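Apartamentos Erivberg – Estudio superior con cocina

Ref. 452
Capacidad: 2 adultos y 1 niño
Entrada a partir de las 15:00. Salida hasta las 11:00.

El estudio superior ocupa la tercera planta del edificio Erivberg, a 10 minutos a pie de la estación de Cembridge y con parada de autobús en la misma calle. Tiene cama doble, sofá cama individual, mesa de comedor, baño con ducha y balcón al patio interior. El edificio dispone de ascensor y consigna de equipaje.

La tarifa incluye wifi, ropa de cama, toallas y limpieza final. En estancias de más de una semana se cambian las sábanas y las toallas una vez, sin cargo. El desayuno se sirve en la cafetería Zikach, en la planta baja, y se paga aparte.

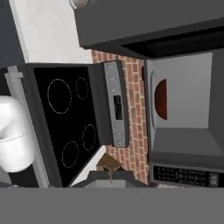

Placa de cristal negro con cuatro zonas de cocción.

La cocina se entrega con vajilla para tres personas, ollas, sartén, cafetera y hervidor. El frigorífico tiene un pequeño congelador. No se facilitan alimentos, salvo sal, azúcar y aceite.

Servicios adicionales (bajo petición):
Cuna: gratuita
Plaza de garaje: 19 € por noche
Salida tardía, hasta las 14:00: según disponibilidad
Traslado desde el aeropuerto con Transportes Chou: consultar precio

No se admiten mascotas. Está prohibido fumar en todo el edificio, incluidos los balcones. Cancelación gratuita hasta 48 horas antes de la llegada, excepto en abril, cuando el plazo es de siete días.

Reservas y grupos: Chia-jung Yen
Recepción, turno de noche: Shahab Esfahani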